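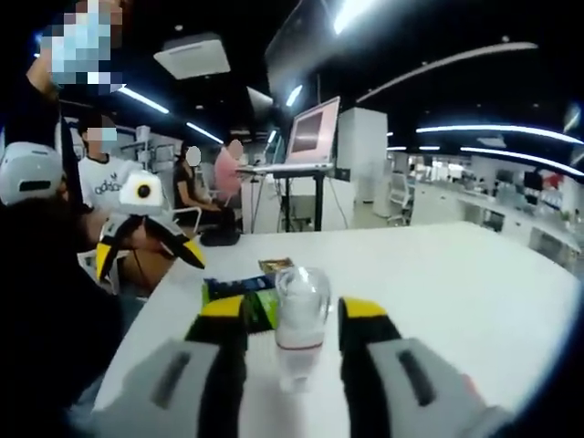 The case for written rules in the collection of manipulation data

Keith Henare

Most public argument about robot safety concerns the finished machine: how fast an arm may move and who answers when it strikes someone. Far less is said about the work that comes earlier, in which people with hand-held grippers pick up ordinary objects so that a machine may later learn to do the same. That work is commonly governed by habit. It should be governed by a written standard, and the standard should be short.

I write as a member of the working group that drafted the Tunent guidance, issued for comment on 27/08/2024. The draft drew 266 responses. Many came from small teams that share an office with colleagues who have no part in the recording, and these were the most useful we received.

The first matter is consent. A wide lens takes in the whole room, including people seated well behind the table. Clause 16 of the draft asks that everyone within view be told beforehand and that faces be obscured before any recording leaves the site. Some respondents considered this excessive for internal use. I do not agree. Internal recordings are copied, lent and sold, and the person at the next desk is seldom consulted at that point.
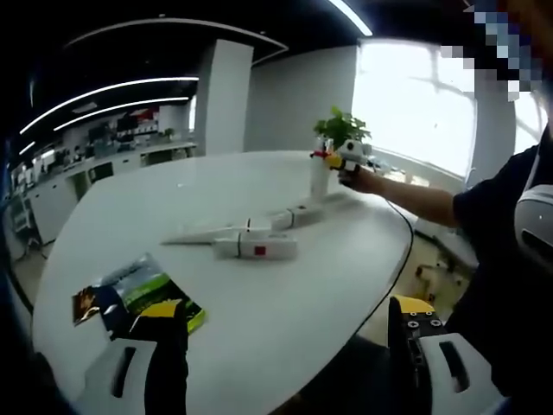
The second matter is the cable. Device makers treat it as a detail, and so do many operators. Davina Lindsay, in her response on behalf of Flolell, argued that cable routing should be left to local judgment. Local judgment has had a fair trial. A tethered gripper should have a clear path to the floor, and no chair should be rolled through that path while a session is under way. The rule costs nothing to follow and is easily checked.

The third matter is the choice of objects. Ketsara Hemmin of Te Moana proposed a fixed list, so that results from different sites could be compared. The proposal has merit, but a fixed list would also give us machines that know a single table. The draft instead requires each site to record what was used and when it was changed -- a modest duty, and one that the larger firms already meet.

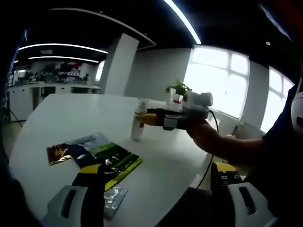
Two operators at one table raise a further question, on which the draft is weaker than it ought to be. It does not say who gives way when both reach for the same item. Dong-geon Um has suggested naming a lead for each session, and I hope the next version, due in March, will adopt his wording.

There remains the objection that rules of this kind burden small teams. The full text would fit on two sheets of paper. Comments on the revised clauses may be sent to the working group, care of Jarrah Tawhiri at Bedo.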